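How to Prepare Housekeeping Staff for a Towel Robot: Steps From Our Guesthouse

Posted 2023-12-11 in Work Guides

I am responsible for the rooms and the laundry at Fendholm, a guesthouse with 24 rooms. English is not my first language, so I write in short steps and I hope it is clear. In February we started to use a two-armed robot for the towels in the bathrooms. Our staff call it Yap, and I will use this name too. Other houses have asked me how we organized the work, so I put it on one page.

This guide is not about programming. The supplier does the programming. It is about what you must arrange with your own people and your own rooms.

What you need before you start

- A written list of what a room attendant does in one bathroom, in the true order.
- One bathroom that you can close for guests for the full training period.
- 59 towels of the same size. We bought ours new, because the old ones had shrunk in different ways.
- One paid hour each week where the staff can speak about the robot without the manager in the room.

Step 1. Write down the real work

Do not take the list from the old training book. Go with two or three attendants and write what they do with their hands. Our book had one line, "replace towels." In reality the attendant touches the towel to feel if it is damp, looks for makeup and loose threads, looks at the hem, decides, and then takes it or leaves it straight. Much of this is judgment, and it stayed with the people.

Step 2. Divide the tasks and sign the paper

We made two columns. In the robot column are: take the towel from the bar, put it in the cart, hang a fresh one. In the attendant column is everything else: the decision about the towel, the sink, the mirror, the floor, the things of the guest. Yap does not go into a room before the attendant has looked at it and pressed the button at the door.

Please make also a third line under the columns. It says how many working hours each person keeps. Ours says that no contract is made shorter in the first year. We signed it before the machine was delivered, and I recommend you do it in this order. When people are afraid for their hours they will not tell you what goes wrong.

Step 3. Make the rooms equal

A person finds a towel bar anywhere. For the robot we needed to be more strict.

- Put every towel bar at the same height from the floor and keep the space in front of it free.
- Fold the towel once over the bar, with both layers hanging down. Small differences at the bottom are allowed. We spent many days making perfect edges before we learned this was not necessary.
- Move the waste bin and the scale to the other side of the sink.
- Check that the brackets do not move when you pull. We changed nine of them.

Step 4. Train in one bathroom

We planned 300 attempts in the closed bathroom before any work on the guest floors. One attendant was always there, with the stop button in the hand and a notebook. The attendant writes three things for each attempt: did the hands take the cloth, did the bar or wall get hit, and would a guest accept the result.
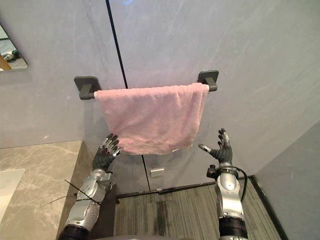
Pay the notebook work with the higher rate. It is tiring in a different way than cleaning, and one attendant told me that she had more pain in the eyes than before in the back. After this we changed the person every two hours.

If the cloth is caught on only one side, the attendant should stop and not help with her own hands while the arms have power. This rule was the hardest for us. A good worker sees a towel hanging badly and wants to correct it. Put the rule on the door in large letters, in all languages of your team.

Step 5. Change the shift plan

Yap is slow. With us it does its part during the time when the attendant makes the bed, so the two are in the same room but not in the same corner. The software from Gedus, our laundry planning program, now has a separate line for the robot. Before, its minutes were added to the attendant, and it looked like she was slower than last year. Check this on the first day.

The laundry company, Liver, collects 200 pieces from us on a full day. They asked that the carts are still closed by a person who counts. This work went to a colleague who has a bad shoulder and was thinking to leave.

Step 6. Ask again after some weeks

Use the same questions as in the beginning. Our answers were mixed. Less bending and reaching was good. Some missed working in pairs, and two attendants find it not pleasant when the arms are behind them. For them we moved the robot time to after the bed, and the room takes a little longer. We have accepted this in the plan.

If you want our two-column paper as a pattern, write to the Fendholm office and ask for the housekeeping sheet. The newest version has also the rule for bath mats, which are still done by hand.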